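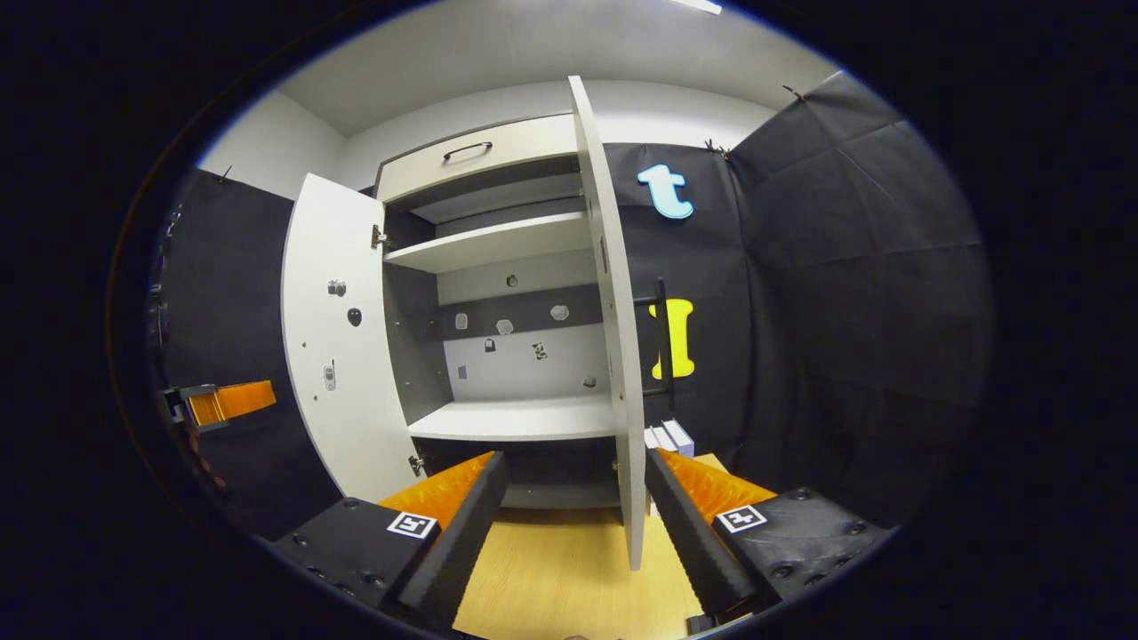 Cell 4 inspection, handheld gripper and cabinet station. Completed August 15, 2021, before the first run of the day. The gripper is the Kudlow two-finger unit with the Flusex pads, and the station is the white two-door cabinet between the black drapes. The check starts with both cabinet doors swung right open, because the right door then stands well out over the opening and its lower end comes down between the fingers in the wrist view. That is the position where people clip it. Work through the items in order and write a comment even when the result is OK. An empty comment box gets sent back.

Results used: OK, MONITOR, FIX BEFORE USE, N/A.

SECTION A – CABINET STATION

A1. Both doors open fully by hand without catching.
Result: OK
Comment: Left door moves freely. Right door is a little stiffer over the last part of its travel, same as in May. No change.

A2. Hinge screws tight, top and bottom, both doors.
Result: MONITOR
Comment: Upper hinge on the left door took a quarter turn. It took a quarter turn last time as well. If it is loose again at the next check, pull the screw, plug the hole and redrill. Do not go up a screw size.

A3. Drawer bar handle secure and free of burrs.
Result: OK
Comment: No play in the handle. Ran a cloth along the whole bar and nothing snagged.

A4. Shelves seated, front edges undamaged.
Result: OK
Comment: Upper and lower shelves both pushed down hard at the front corners. No rocking.

A5. Items fixed to the back panel and the inside of the left door are secure.
Result: FIX BEFORE USE – closed out
Comment: One of the small pieces on the back panel shifted under thumb pressure. Cleaned both faces, re-fixed, left for the full cure time and retested. All the others held. Test each piece with the thumb, not with the gripper. A piece that lets go in the jaws can end up in the finger linkage.

A6. Cabinet has not moved off its floor marks.
Result: OK
Comment: Checked against the tape at the two front corners. Tape is getting scruffy and should be replaced next time the floor is washed.

SECTION B – DRAPES AND SURROUNDS

B1. Drape clips closed and holding.
Result: OK
Comment: Gave each clip on the right drape a light tug. Left side checked the same way.

B2. Drapes clear of door swing.
Result: MONITOR
Comment: The right drape hangs in folds and the bottom can creep forward when someone walks behind it. Pulled back today. A weight in the hem would sort this out; Paredes stores has them, and a request is in.

B3. Letters pinned to the backdrop are flat and secure.
Result: OK
Comment: Blue "t" and the yellow letter below it both checked. One pin pushed home. Use the short pins only, the long ones come through the back.

B4. Walkway to cabinet clear.
Result: MONITOR
Comment: Small stack of white boxes on the floor near the base of the right door. Not in the path of the door, but close enough to kick when stepping back with the gripper in both hands. Asked for them to go back on the rack.

B5. Overhead light working, no flicker.
Result: OK
Comment: Left on for 5 minutes before checking the wrist view. Steady.

SECTION C – GRIPPER

C1. Finger housings free of cracks.
Result: OK
Comment: Looked over both fingers under the bench lamp, paying attention to the plastic next to the screw heads. Fine scuffing on the outside of the right housing – cosmetic.

C2. Housing screws tight.
Result: OK
Comment: Hand driver only. All screws nipped up, none turned. The threads go straight into plastic and will strip if a power driver is used on them.

C3. Orange pads: ridges intact, no lifting at the edges.
Result: MONITOR
Comment: Ridges near the tip of the left pad are starting to round over. Grip test passed, so the pad stays on. Change both pads together at 1,000 cycles after the last change or when the ridges can no longer be felt with a fingernail, whichever comes first. Wipe with a damp cloth. Solvent makes the pads go shiny and they lose their bite.

C4. Markers on top of both fingers flat, clean and unscratched.
Result: OK
Comment: Both wiped with a dry lens cloth. No corners lifting. If a marker has to be replaced, the whole finger calibration is redone, including when the new marker looks dead straight.

C5. Jaws open and close smoothly over full travel.
Result: OK
Comment: Opened and closed 100 times on the bench without a hang-up. Slight squeak went away after a dab of Grestska dry lube on the slide. Keep lube off the pads.

C6. Fingers meet evenly when closed.
Result: OK
Comment: Paper strip held with the same drag at the tip and at the heel.

SECTION D – WRIST VIEW

D1. Lens clean.
Result: OK
Comment: One smear near the edge removed with lens tissue. The curve in the outer part of the picture is the normal look of this lens and is not a fault. Don't log it.

D2. Both finger markers visible with jaws fully open.
Result: OK
Comment: Tracking picked up both on the first try.

D3. Cable strain relief secure.
Result: FIX BEFORE USE – closed out
Comment: Cable tie had been cut and not replaced. New tie fitted with enough slack for a full wrist turn each way. If you cut a tie to get at the connector, put a new one on before the unit goes back on its stand.

CARRIED OVER TO NEXT CHECK
A2 left door upper hinge.
B2 hem weight for right drape.
B4 boxes back on rack.
C3 left pad wear. One pair of spare pads in the drawer under the bench, second pair on order.

Station released for use. Original sheet is in the blue binder at the Cell 4 bench, copy to maintenance.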